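Vasiliauskas have changed the recipe on their fried rye bread sticks. I've been buying them for years, so I'm putting what I found in one place. Thread.

The old bag had five things in it: rye bread, rapeseed oil, garlic, salt, caraway. The new one has rye bread, sunflower oil, garlic powder, onion powder, salt, caraway and yeast extract. The front of the bag looks the same apart from a slightly darker green.

I still had an old bag in the cupboard, in date until August, so I opened both on Sunday and tried them side by side.

The old ones are harder and taste mostly of the bread. You get the garlic later. The new ones are crunchier straight away and a lot saltier on the outside. The caraway is still there but you have to look for it.

Per 100g the label says 2 g of salt now. I threw out the packaging from the bags before the old recipe so I can't go further back than that.

They're also cut thinner. I don't mind that for eating out of the bag. For soup it's worse, they go soft before you're halfway down the bowl.

A few people have asked where I get them. Orico, the shop by the bus station, second aisle, under the pickled things. They had both versions on the shelf together last time so check the back of the bag. If the oil is rapeseed it's the old one.

Orico also do the big catering tub of the plain salted ones, 1099 g. It is good value if you have a lid that fits. The one it comes with doesn't go back on properly. I decanted mine into two biscuit tins and they stayed crisp for three weeks.

The plain salted ones haven't changed as far as I can tell. Same ingredients, same thickness, same slightly burnt ends.

While I was there I bought the Tarka version to compare. Smaller bag, dearer, and it's wheat and rye mixed. Very light, more like a crouton. The cheese flavour is decent. The garlic one tasted of not much.

Someone replied to say Tarka also make a horseradish one. I haven't seen it. If it's in a shop near you please tell me which shop.

Brarireo do a sweet one, rye sticks half dipped in dark chocolate with a bit of sea salt. It comes in a 369 g box with a tray inside. I wasn't expecting to like it and I finished the top layer in an evening. It needs coffee with it. May contain nuts and sesame, in case that matters to you.

The Brarireo box says keep below 18 degrees. Mine was on top of the fridge and the chocolate went white at the edges. Tasted the same.

I wrote to Vasiliauskas using the form on their website and asked if the old recipe was coming back. They answered the next day, which was quick. The old recipe has stopped, the new one is what all the shops will have from now on, and they thanked me for my feedback. So that's that.

If you want to get close to the old ones at home: day-old dark rye, cut to finger thickness, fried in rapeseed oil on a medium heat until the edges darken. Rub with a cut clove of garlic while still hot, then salt. Crush the caraway a little first and put it in the oil for the last minute.

Don't use fresh bread. It soaks up the oil and stays chewy in the middle. I've done it twice now and should know better.
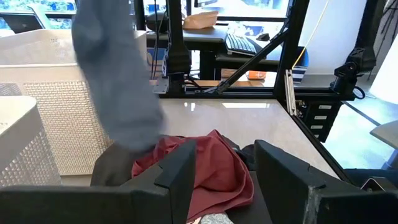

Next batch I'm going to try in the oven with the oil brushed on, 160 fan, and I'll add the timing to this thread once I have it.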